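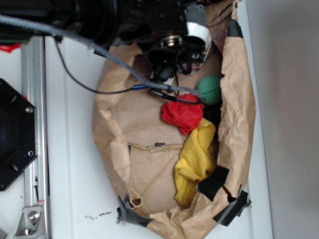
1. What we were asked to find out

Our group was asked whether a gripper with lit, soft pads picks up cloth and other soft things better than the plain fingers that came with the arm. The pads are sold under the name Skarnik. The plain set is the Gorkov. I went in doubting the sales sheet, and I still do, mostly because it never says what was being picked up.

Liam Sheehan ran the arm and I kept the log. We did 111 tries in all over December, taking things out of an opened paper bag taped down to the table. There was a red cloth, a yellow one, a green ball and a few other soft items. A try counted only if the item was held for 10 seconds outside the bag.

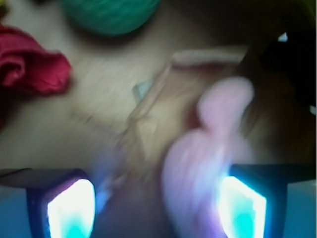
2. The wrist camera

We wanted to use the wrist view to decide when to close the fingers. Once the arm is moving, I don't trust it. The pink item smears into the glow from the right pad, and even the straight sides of the tan box come out doubled. Liam thinks a shorter exposure would fix most of this. Maybe — but then the pads would have to be dimmed or brightened to match, and the maker gives no advice on that.

We saved 2294 stills from the wrist and threw out 1495 of them as too blurred to use. That is a poor return for a camera that is supposed to guide the grasp.

3. The fixed camera

Condar, the controller we borrowed from the Mulligan lab, also takes a second view, so we set one up looking at the bag from outside.
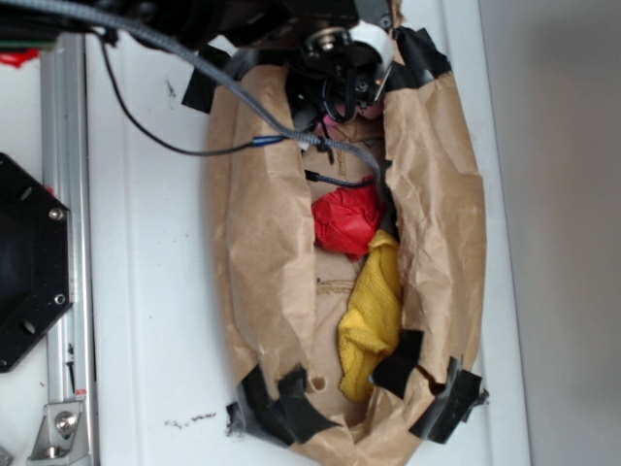

The trouble with this angle is that the gripper hides its own fingertips as soon as it goes into the paper. You can follow the cables and the cloths well enough, but the moment of contact has to be guessed. We ended up scoring by what came out of the bag, and I would not claim more than that.

4. Which fingers were better

The Skarnik pads did better on the two cloths and no better on the ball. I don't think this settles it. We ran all the Gorkov tries first, and Liam had more practice by the time we changed over. Anyone repeating this should mix the order and replace the bag more often than we did.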